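June 15, 2023 - Korkcombe workshop, back bench

Spent most of today on the sorting bench again and I'm finally starting to like the new setup! Radosław and I pushed the two white tables together last night, so there's enough depth to lay a whole donation lot out and still have elbow room at the front. The seam in the middle is a bit of a pain (small things catch in it, a pencil rolled in and stayed there) but I've decided to treat it as a border. Unsorted goes on the far side, whatever I'm working on comes over to the near side. Simple enough that I might stick to it.

Today's lot was the mixed one from the Mazurek estate, the stuff that didn't fit any of the other headings on Waldemar's list. His sheet just says "odds, soft and otherwise", thanks mate. I started with the clothing end of things and then got distracted by the picture frame, as I always do.

The frame first, then. Light wooden border, dark grey backing, an angled easel stand that folds flat against the back, and a little metal hanging bracket as well, so it can go on a shelf or on a wall. I like the ones that do both, they go quicker at the sale table. I've been checking frames face down to begin with, back before front, and I'm going to keep doing it that way. It's the hinge on the stand that usually lets you down, and if that's gone I'd sooner know before I fall in love with the front. Last month I spent half a morning polishing glass on one and then the stand came off in my hand - very annoying.
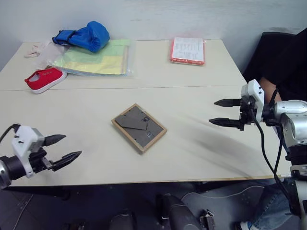
I haven't settled what we do about brackets, by the way. Radosław wants to take them off any frame that has a stand, his argument being that they scratch whatever shelf the thing gets put on. I'd leave them. A dab of felt would sort out the scratching and we've got a whole roll of it in the Girkis drawer, the self-adhesive sort. Waldemar, if you're reading this, you get the deciding vote.

Soft things next. The blue padded mitt with the shiny fabric and the cuff is going in the kitchen box for now, with a question mark on it. It could just as easily be a winter thing and I went back and forth for far too long. If anybody has a strong opinion, move it and write it down here so I don't move it back! The green and yellow lot is staying folded in its plastic bag until I know whether it's one set or two, and the pale pink piece needs a proper shake out and a look at the seams before it gets a tag.

Then the red and white slip-on. I've written it up as a single on the tally, and it goes on the singles shelf with a tag dated to the end of the lot. If the other one surfaces in a later box, great. In March we matched 2 pairs that way after I'd given up on them, so I'm not binning any singles until a lot is properly closed. There's a small printed label on the red part near the toe, leave that on please, it makes matching easier.

Paperwork: the red-orange folder with the printed sheet on top goes to Waldemar unopened. I don't want to be the one to slit the plastic on something the family might want back. He's ringing them anyway about the Lullel boxes, so he can ask in the same call.

Other bits, mostly for me:

The wall behind the bench needs a wash up high, it's smudgy and patchy and looks worse now the tables are so white beneath it. Try sugar soap before we talk about paint.

Tag numbers: we're up to 3330 and the roll stops at 4000, so order another before the next big lot comes in. The supplier took 4 weeks last time.

Radosław has the good tape measure. I want it back.

Still to do on this lot - measure the frame, tag the pink piece, and find a spot for the kitchen box that isn't the doorway.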